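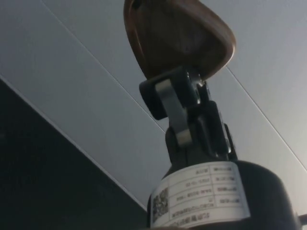
The Khunthong shared kitchen opened in April and has now run 100 evening sessions on the Drelero grant. Most of the early money went on tools that can be used for years, with wooden handles and hinged joints. We have spent 300 pounds on small equipment, and two items are still on order from Movo.
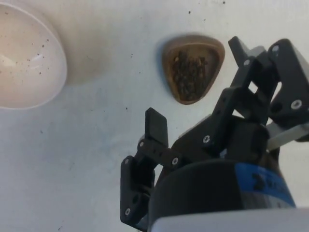
Dark seeds or peppercorns in a small brown dish.

Attendance is steady - the later session fills first. The rent at Stultivum House goes up next quarter, so we ask to move 3 per cent of the travel budget across to cover it.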